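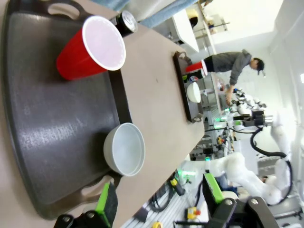
Fig. 1. Grey tray with cup, can and bowl.

Trays or no trays? Leftovers in the Rurko dining hall, Sodstead College
Year 2 Food and Environment, spring project

1. Why this topic

Everyone in our group eats in Rurko most days and everyone has taken too much at some point. You pick up a tray, there's space on it, you fill the space. Soup, main, pudding, a roll you didn't want. Then half of it goes in the bin by the door.

Mahuika, the smaller hall across the road, stopped putting trays out last year. You can still ask for one at the till. People there say they waste less but we couldn't find any figures for it, so we wanted to see if it was true or if it's just something people say.

Our question: do people leave more food behind when they use a tray?

Second question, added later when we saw how the meals were going: does it depend on what kind of food it is?

2. Background reading

Short section as we ran out of time. There are several studies from other universities on taking trays away. Most find less waste afterwards, but they nearly all weigh the whole bin at the end of the day, so you can't tell who left what. One or two say the drop is mostly drinks. Plate size comes up a lot as well. We didn't look at plate size because both halls use the same plates.

3. What we did

We stood by the return racks at lunch, in pairs, from noon until the servery shut. One person looked, one wrote. We did Rurko and Mahuika on alternate days through most of March.

For each person coming back we put down: tray or no tray, anything left (yes/no), and what sort of thing. The sorts were main, veg or salad, bread, soup or cereal, pudding, drink. "Anything left" meant more than a couple of mouthfuls. Crusts and bones didn't count. Sauce didn't count. We argued about jacket potato skins for ages and in the end said they don't count either.

We didn't weigh anything. We wanted to, but the kitchen scales were needed at lunch (fair enough) and the lab ones couldn't be taken out of the building.

Sales numbers came from Plitora, the till system, which the catering office printed out for us. Only used these to check we weren't missing lots of people at the racks. We were missing some in the busy bit just after one o'clock.

4. Results

We recorded 859 returns over the two halls. Of these 575 were on trays, nearly all in Rurko as you'd expect. The rest were people carrying plates and bowls by hand.

People with trays left something more often than people without. It was a clear difference in every week, not just overall. The gap was smallest on curry days, when hardly anyone left anything in either hall.

By type of food:

Bread was the biggest one. A roll on the side of a tray gets forgotten. People without trays mostly didn't take a roll in the first place, nowhere to put it.

Drinks came next. We had 84 drinks left with a fair bit still in them. Most were squash or water from the machine, where refills are free. Cans got finished or taken away to lectures.

Veg and salad got left the same in both halls. We think this is to do with it being served onto the plate for you, so having a tray makes no diffrence.

Mains, small gap. Puddings, almost no gap. Everyone eats the pudding.

Soup was hard to judge. It's difficult to see how much is left in a bowl from where we were standing so treat that one with caution.

5. What we think it means

Seems like the tray matters for the extras. If it's something you pick up yourself, on impulse, you are more likely to leave it. If it's the main thing you came in for you eat it either way.

So getting rid of trays would probably help with bread and drinks and do very little for veg, which is the thing the kitchen told us they most want to cut. Moving the bread to after the till, or asking people if they want veg before it goes on, might do as much without annoying anyone.

Also there are good reasons to keep trays. Someone on crutches told us they couldn't manage lunch without one. Spills on the stairs in Mahuika have gone up according to the cleaning staff, though that isn't written down anywhere. And some people without trays went back to the servery 2 times or more, which makes the queue longer. We didn't record this properly, should have.

6. Problems with the method

The two halls aren't the same. Rurko is bigger, noisier, and has a longer menu. More first years eat there. So some of the difference could be the hall and not the tray. The people who ask for a tray in Mahuika might be unusual too, maybe just hungrier.

We knew what we were expecting to find, and the same people did the looking. Somebody from outside the group would have been better.

Some people saw us with the clipboard and finished their drink on the spot. Funny but it does mess up the data.

Lunch only. Breakfast might be completly different.

7. If we did it again

Weigh the leftovers, even for one day. Get Rurko to put the trays away for a week, so it's the same hall before and after. Include breakfast. Start earlier in term, as two of our planned days were lost to the boiler being off and cold food only.

Tally sheets are in the appendix, with the Plitora printout behind them. Sheet for the first day in Mahuika is hard to read, it got soup on it.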